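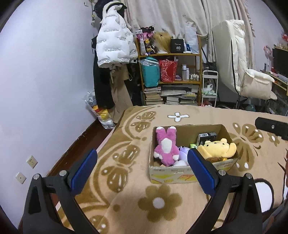
> How long do you let a sourdough starter sit out before it goes back in the fridge?

Mine stays on the counter until it has doubled, so three or four hours in summer and most of an afternoon this time of year.

I used to go by the clock and it drove me nuts, because my kitchen faces north and gets chilly as soon as the heat clicks off. Now I put a rubber band around the jar at the starting level and just look at it when I walk past. When the top is twice as high as the band, in it goes!

On 22nd March Lucimara Assunção wrote:

> I'm feeding 32 grams of starter with the same weight each of flour
> and water. It bubbles up nicely overnight but by breakfast it has
> sunk again and smells like nail polish. Am I killing it? Also,
> does anybody on the list still use the Novach rye? My store
> stopped carrying it in September.

You're not killing it, Lucimara, it's only hungry. Overnight is a long time on equal parts. Try a small spoonful of starter to a big scoop of flour (I go one to five when I want to sleep in) and use cool water straight from the tap. The nail polish smell should fade after a couple of feedings. If you ever see pink or orange streaks, that's different, throw the whole thing out and scrub the jar.

About the rye: I switched to the Jukarham one and I like it, though it's coarser and drinks up more water. My usual loaf is 395 grams of white flour and 117 of rye, and I had to add a good splash extra before the dough stopped feeling like modeling clay. It bakes up darker too, so I drop the oven a little for the last ten minutes.

Oh, and whoever asked about discard crackers last week, I roll mine between two sheets of parchment, as thin as I can stand, with caraway and way too much salt. They keep fine in a tin. I'll type up the recipe once I find the card, it's in one of my cookbooks and I've got a lot of cookbooks.

Happy baking,
Dee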